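Category: Student Work > Consumer Studies
Last updated in January
42 comments

Does a price per ounce label change what people buy? A term report on sunscreen and hand cream shelves

By Sidra Virk

The claim I set out to check is one I have heard in two different classes. It says that if a store prints the price per ounce on the shelf tag, shoppers will use it, compare sizes, and buy the better deal. I never quite believed it. My mother has shopped with those tags in front of her for years and still picks the bottle that fits in her bag.

Kedard is a mid-size drugstore near campus that agreed to let me run a test on one aisle. For the first half of the term the shelf tags showed only the full price. For the second half they showed the full price and, in smaller print, the price per ounce. Nothing else was supposed to change. Carkix, the other drugstore on the same street, had no unit prices at all and served as a rough comparison, although the manager there gave me only weekly totals and I would not lean on them very hard.

What I collected

The Kedard register gave me 1,000 sales from the aisle, split between the two halves. I also stood by the door with a one-page survey, and 172 people filled it out. The survey asked whether they had seen the unit price, whether they had used it, and whether they could say which of two sizes cost less per ounce. Anybody who has stood by a door with a clipboard knows the kind of person who stops. They are patient, and they want to be helpful. I think that matters more than most survey write-ups admit.

What the sales showed

Large sizes sold a little better in the second half. That would be a nice result if I could stop there. The trouble is that the store's own line, Coste, went on sale in the third week of the second half, and the sale covered large sizes only. When I took the Coste sales out, the difference shrank to something I could not tell apart from ordinary week-to-week wobble. In my first draft I left Coste in and wrote a cheerful paragraph. I have deleted it.

There is also the question of the season. The second half ran into warmer weather, and people buy more sunscreen then, and perhaps bigger tubes. I had no way to separate that out. A better design would have switched the tags back and forth every week, which I asked for and did not get.

What the survey showed

Most people said they had noticed the unit price. Far fewer could pick the cheaper size when I gave them two tags to compare. Several told me the bigger one had to be cheaper, without looking. On one pair it was not, and I had picked that pair on purpose.

I would treat the "noticed" answers with suspicion. During the first half, when there were no unit prices on the shelf, a good share of people also told me they had seen them. Either they were thinking of another store or they were being polite. My guess is a bit of both — and if people will say yes to a thing that is not there, the yes answers from the second half are worth less too.

The Plorkureck study, which our course reader quotes as proof that unit prices work, used a survey of the same kind. It did not ask the question before the tags went up. I do not say the study is wrong. I say I can't see how it would know.

Print size

One thing I did not plan to look at was how hard the small print is to read. Tags and packages both suffer from it, and a shopper who gives up on reading one will probably give up on the other. If I did this again I would test large print against small print first and leave the arithmetic for later.
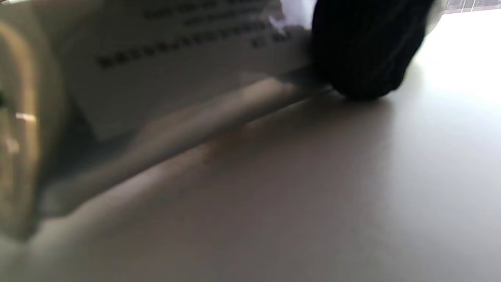
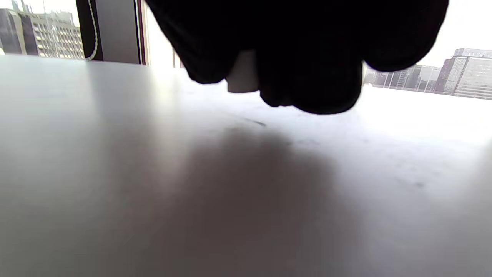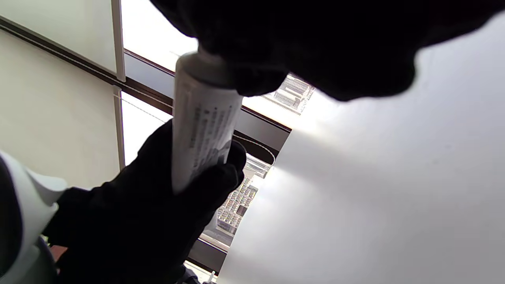

Kaja Jankauskaitė wrote back after reading the draft that I was being too hard on the survey and too easy on the register data. Her point was that a sale counts the same whether the shopper compared five sizes or grabbed the nearest one, so even a clean rise in large sizes would not show that anybody had read the tag. She would have watched the shelf for an afternoon and noted who leaned in. I have added that to the list of limits, and I have asked Kedard whether they would allow it next term.

Shared 1,000 times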